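Chapter 4

Small Parts and Where They Go

Before you read

Find the nearest drawer in your home or workshop that contains a mixture of screws, fuses, picture hooks and foreign coins. Tip it out on a tray. Note how long it takes you to find two screws that match, and keep the figure handy for Exercise 4.2, where it will be used against you.

4.1 The problem of the small thing

Large objects store themselves. A wardrobe goes where it fits and stays there, and people rarely lose one. The first three chapters of this book dealt with objects of this obliging kind, along with shelving, stacking and the proper use of the space under a bed. We come now to washers.

A small part has three awkward properties. It is cheap, so we buy more than we need. It is useful only on rare occasions, so we forget we bought it. And it looks very much like another small part that will not do the job. A household that owns 400 assorted screws may well be unable to put up a single shelf, and will go out and buy a packet of fifty in order to use four. The remaining forty-six join the others, and the household is now slightly worse off than before.

In the trade this is called drift. The term comes from the stores at Wekham, where an annual stocktake of the fixings room once took 59 hours and ended with a cardboard box marked VARIOUS that weighed as much as a child. The box was put on a high shelf. It appears in the following year's stocktake as a single item.

4.2 Three ways of keeping small parts

The jar. Glass jars are free, they stack badly, and you can see everything in them except the thing you want, which is in the middle. A jar suits one kind of part in quantity. It does not suit two kinds, although it will always be asked to.

The divided tray. A tray with a lid and fixed compartments is good for carrying to a job. Its weakness shows when it is carried by the handle with the lid not quite shut. Where the dividers stop short of the lid, the smallest washers will travel between compartments, and they prefer to do so at night. The Isell pattern of tray, with a raised lip around each compartment, slows them down.

The drawer cabinet. A frame divided into a grid, with a small drawer in each opening, remains the best answer for a bench that stays put. Each drawer comes out by itself and can be taken to where the work is, then returned to its own gap in the grid. Clear drawers are preferred to solid ones, as they let you see that a drawer is empty before you have promised somebody it is full. Labels are still needed. Clear plastic will tell you there are bolts inside, but it has no opinion on the thread.

Cabinets are sold by the number of drawers, and buyers are drawn to the largest number, in much the same spirit as they choose penknives. A modest cabinet in which every drawer has a purpose is worth more than a grand one with a dozen drawers of fluff. Begin with the parts you used last month. The Pacheco method, which we shall meet in section 4.5, goes further and forbids any drawer to be filled until its label has been written.
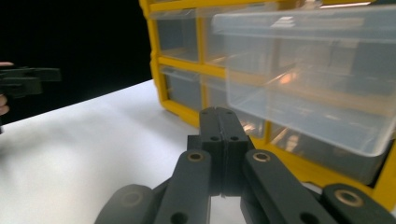
Placing matters as much as choice. Put the cabinet at the back of the bench, facing you, with enough clear surface in front to set down a drawer that has been pulled out. Frequently used parts belong in the rows you can reach without standing. Heavy parts go at the bottom, for the sake of your feet.

4.3 A note on scale

Everything said so far applies to a home or a small workshop. The repair depot at Hekell holds 3,000 kinds of part, and a label reading "little springs" will not serve. There, each drawer has a row letter and a column number, and the list is kept in a book beside the door. The book has its own shelf. The pencil for the book is tied to it with string, after some years of experiment.

We shall begin with labels, and with the question of what to call a thing when you do not know what it is.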